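**Universal remote, setup instructions on the back, help?**

**jornadia_mo** · Monday
Hi all! I picked up a white universal remote and the setup text is printed right on the back in Chinese, in tiny gray type. The heading I can manage (万能遥控器设置, universal remote setup), but the rest is beyond me. I'd love opinions on where to keep it too.
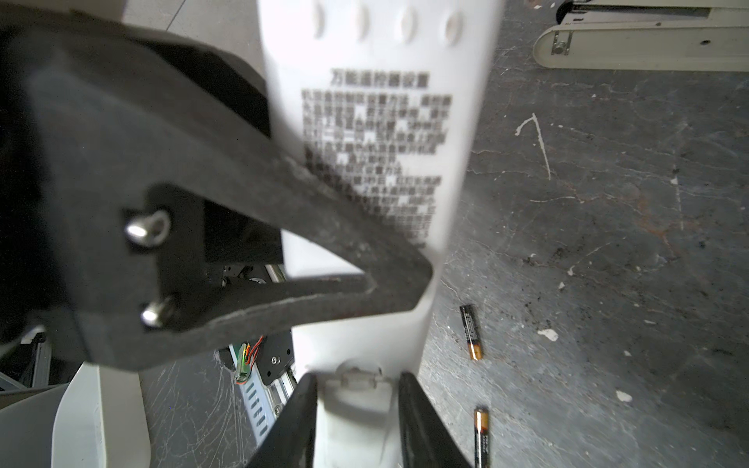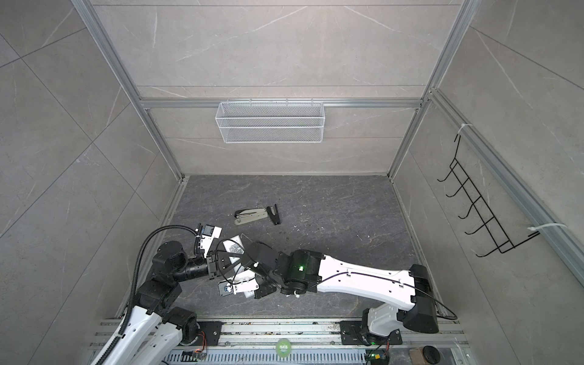 *Photos: Imani Muli*

**Killell**
Oh, I had one like this for years! Try a straight-on photo in good daylight and a translation app, the small print is too blurry for me to read here. I'd hang the remote in that white mesh basket, so it never wanders off.

**briggs464**
Have to disagree, friend. Mesh baskets swallow remotes. A loop of string and one of the hooks on the black rack would do nicely (and find a drawer for those two staplers before somebody steps on one!).

**Killell**
String on a remote, Briggs? My mother would have had words with you. Basket, with a folded dishcloth in the bottom.

**jornadia_mo**
You two are lovely. I'll retake the back tonight and post it bigger, and I'm leaning basket, sorry Briggs.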